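Let the stockroom have its door

I spent my Saturdays from sixteen to eighteen in the back of a homeware shop called Drummond, and I can still tell you where the spare till rolls were. Second bay, bottom shelf, behind the gift wrap, in a box that said SHOE HORNS. Anybody who worked there knew that. Anybody who didn't work there had no business knowing it, and this is more or less my whole argument, but I've got a bit of space so let me go on about it.

There is a fashion at the moment for doing away with the back room. I noticed it first in cafés, where the flour sacks came out and sat about under the tables as if they'd been invited, and then in clothes shops, where the spare sizes went up on open racking to the ceiling with a ladder nobody under six foot could use. Then my friend Colleen Tremblay's office did it. They'd had a perfectly good stationery cupboard. It had a door, the door had a lock, and the key lived on a hook in reception with a wooden spoon tied to it so you couldn't walk off home with it in your pocket. A design consultancy came in, said the cupboard was "sending a message", took the door off its hinges and called what was left a resource nook.

Well, yes. It was sending a message. The message was that the envelopes were in there and could you please ask.

Colleen says the envelopes lasted a fortnight. After that it was a nook with a broken laminator in it and somebody's gym bag, and people were going to the post office on their lunch break and claiming it back. I don't think her colleagues are thieves. I think if you put a thing out where people walk past it, they'll help themselves to a bit more of it than they meant to, and they'll put other things down on top, and the person who used to keep an eye on it all will quietly stop. Would you keep on tidying a corridor? I wouldn't.

I've had this out a few times with Periklis Bakalis, who I used to share a desk with and who thinks I'm a snob about it. His view is that a shut door in a workplace is always a small insult. You're telling grown adults that you don't trust them near the printer paper. He'd have everything on open shelves with the labels facing out, and he does live like that, to be fair to him; his kitchen has no cupboard doors whatsoever and you can see all his tins. It looks lovely! He also dusts his tins. I asked him how often and he changed the subject.

I do see what he's getting at. There's a kind of locked door I can't stand, which is the one where the person with the key has gone to lunch, and so has the person who knows who has the key. I once waited most of a morning at a hospital for a box of dressings that everyone agreed was behind the door we were all looking at. If you're going to shut something away, somebody has got to be around to open it, and they've got to be reasonably nice about it when you turn up. A stockroom without a stockkeeper is just a wall with your stuff on the other side.

But when there is someone, oh, it's a wonderful arrangement. At Drummond ours was Davina Cruickshank, and she ran that room the way some people run a ship. Deliveries came in on a Wednesday. By the time I got there on Saturday you could have walked the aisles blindfolded. She had a notebook with a line for everything that went out, and if you wanted a box of 8 wine glasses for the shop floor you told her and she fetched them, and she wrote it down, and while she was at it she'd tell you that the ones on the shelf had a chip and would you bring them back. One year at stocktake the computer said we had 341 of the little white ramekins and Davina's notebook said 323, and the manager, who was new and fond of the computer, made the two of us count them after closing. There were 323. She didn't say anything, she just put the kettle on.

You couldn't have done that in a nook. The reason the notebook was right is that everything passed one pair of eyes on its way through one doorway. Open the room up and you'd need cameras and scanners and a monthly email to get anywhere near it, and I bet you'd still be eighteen ramekins out.

I'd go further and say the room was good for us as well. A shop floor is a place where you're being looked at all day. You stand up straight, you say "no, no trouble at all" to a man who has unfolded every tea towel. Then you go through the back, the door swings to behind you, and you can pull a face. I learned to do the crossword in there. I had a small cry in there over an A-level result (geography, I've got over it). There were cardboard and parcel tape and nothing matched, and it was the only part of the building where nobody had thought about how it looked, and I found that very restful. The resource nook people never seem to count this. They measure the floor space and they see a room with no customers in it, and they think it's going to waste.

So what should go on the door? I have opinions on this too. I'm not keen on the grand ones, the engraved plates saying AUTHORISED PERSONNEL ONLY, mainly because I've never in my life met anyone who knew for certain whether they were authorised personnel. I go through those doors all the time by accident. I don't like the jokey ones either. Gekero, the kitchen shop near me that closed down, had one with a cartoon bear on it saying "grrr, staff only!", and children used to go and push at it to find the bear.

What works, I think, is a sheet of paper. Ordinary white paper, stuck up with tape, and a few words on it big enough to read. It looks as if it was put up by a person, and you feel you might be about to annoy that person in particular. A metal plate has been ordered from a catalogue by a head office that will never know if you ignored it.

My favourite wording is Chinese, and it goes 库房重地, 非请勿入. I had it explained to me by my neighbour Ravinder Sawatzky, who spent a long stretch working abroad and has strong feelings about translations. The first half says this is a storeroom and calls it an important place. That 重地 has real weight to it, he says, it's what you'd put on somewhere that has to be guarded. The second half is don't come in unless you've been asked. Two lines, red on white, and it's everything you need to know. I love that it's grand about the storeroom. Quite right! Somebody thinks the place where the boxes live is a serious place. Compare "Staff Only", which tells you about the staff and doesn't mention the room at all. 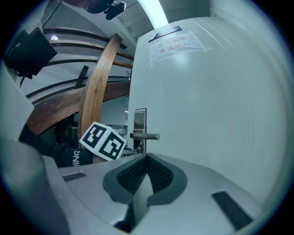
And "unless invited" is such a civilised bit of phrasing. It leaves open the possibility that you will be. Davina would have people in, you know, if she liked them or if they were properly looking for something. An old chap once came in wanting a lid for a casserole dish we'd stopped selling, and she took him through the back herself and the two of them were gone twenty minutes. He came out with a lid. It was for a slightly different dish but he was thrilled with it. I don't believe he'd have been half so pleased to find it on a shelf by the door with a sticker on.

Periklis, when I tried this on him, said I was getting sentimental about a cupboard. Possibly I am. He also said that if I felt so strongly I should look at my own house, where the space under the stairs has been unfit for human entry since we moved in, and that a notice on it would be less of a courtesy and more of a health warning. I've told him he isn't invited.

But I did go and look at it. There's a Likix vacuum cleaner in there that doesn't work, and next to it the one that does, and a great many bags inside another bag. I took out what I could carry and I've put in 2 shelves, and I've started writing down what's on them, on the back of an envelope for now. The lightbulbs are on the left. If anyone in this family wants one they can come and ask me, and I'll go and get it, and I'll cross it off.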